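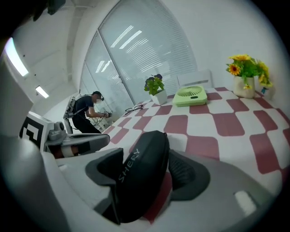
Call for participants: hand-held gripper build, second round

The Maltik build group is looking for people to assemble, calibrate and operate hand-held grippers at the Ashworth shared workshop. The work is unpaid. Travel is reimbursed on receipt, and bench fees are covered for the length of the round, which starts in December.

What the work involves

Participants join one of two streams. The build stream prints and finishes gripper bodies, fits jaw pads and linkages, bonds marker plates and routes cables. The operating stream picks up, moves and sets down small household objects on a covered table, then logs each attempt. Most people so far have asked for both, and the roster allows it.

The parts budget for the round is $3,199, of which $1,145 is already committed to cameras and bearings. Filament is supplied. Please don't bring your own – mixed batches have given us inconsistent shrinkage at the finger pivots. Finished gripper bodies must come in under 290 g before the camera is fitted. Overweight bodies go back to the bench for reprinting with a thinner wall.

Who we are looking for

Some experience with hand tools and a calliper. Soldering is useful for the build stream but can be learned here. Operators need to be comfortable standing and working with both hands at table height for a session. Prior work with tracking software is welcome and in no way required. Minimum age is 18.

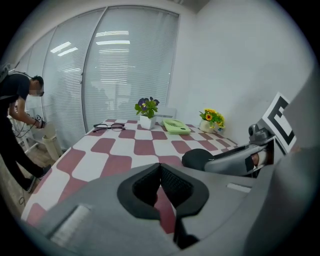

Do I need to own a 3D printer?
The workshop printers are booked for the project every evening, and all structural parts are printed on them from the same profile. A home printer is handy for jigs and spare clips only.

How long is a session?
Sessions run from 6 pm to 9 pm, including set-up and pack-down. The build stream may stay later with a keyholder present.
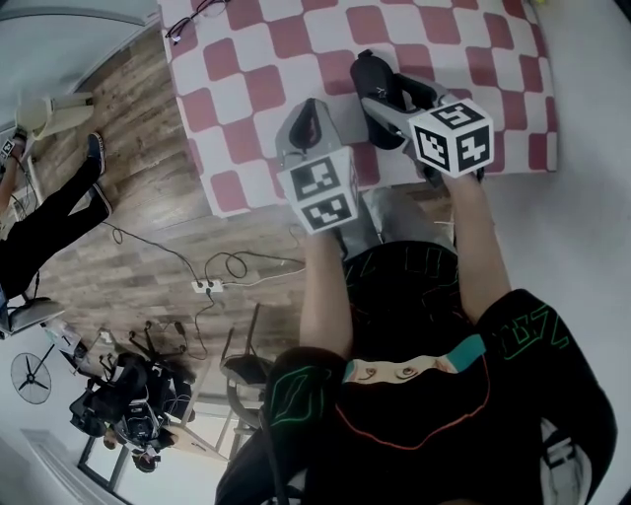
Calibration is the part of the job that takes the most patience. Each new gripper is checked for jaw travel, finger alignment and marker pose before it is used on objects, and the check is repeated after any repair. Operators then work through the object list at an even pace. Slim, rounded things such as the black case between the right gripper's fingers need the jaws square to the long side before closing, and the marker cubes should be kept clear of sleeves and cables while this is done. Thin-framed eyeglasses are on the list as well and are attempted last. Files are recorded in Prokari format and backed up to the Tarkel server at the end of the night.

How to apply

Send a short note to Anju Negi through the workshop contact form, with "gripper round two" in the subject line. State your preferred stream, the evenings you can attend, and any tool inductions you already hold. Photos of previous builds are useful, finished or otherwise.

Build stream questions go to Reece Dunmore. Operating stream questions go to Kha Phan. Places are confirmed by email once inductions have been scheduled.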